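Home robot trained in simulation claims 80 per cent success, but real kitchens will have to wait

4/5/26

A robot that learned to tidy up entirely inside a computer can now handle household objects it has never met, according to the group behind the Pirkeo training method. The claim deserves a closer look.

In tests run on the Judgate simulator, the two-armed machine completed 80 per cent of its pick-up tasks in rooms it had not been trained on. An older method managed 45 per cent. 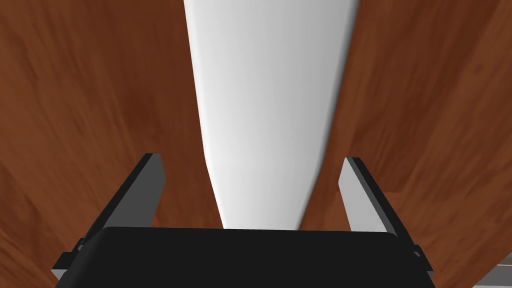 Those figures come from six room layouts, all drawn from the same software that produced the training rooms. Simulated wood doesn't scratch, and simulated objects have whatever weight and grip the programmer gives them. The paper says little about how the failures were spread across the six.

"I'd want to see it on a physical arm before I got excited," said Nelli Kallio, a robotics researcher who was not part of the work. "A simulator will forgive a sloppy grasp that a real cup won't."

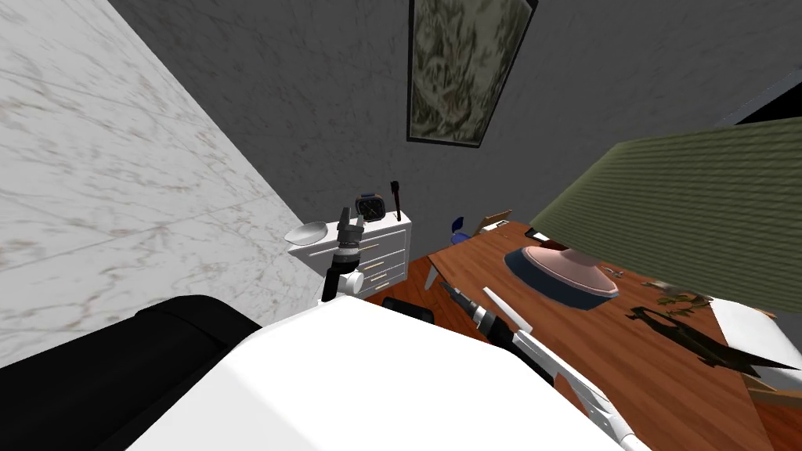 A simulated room with the two-armed robot, a white dresser and a wooden table.

The authors say trials on hardware are planned for November at the Grurnadard lab. They have not said which tasks will be attempted, or whether the results will be published if the score drops.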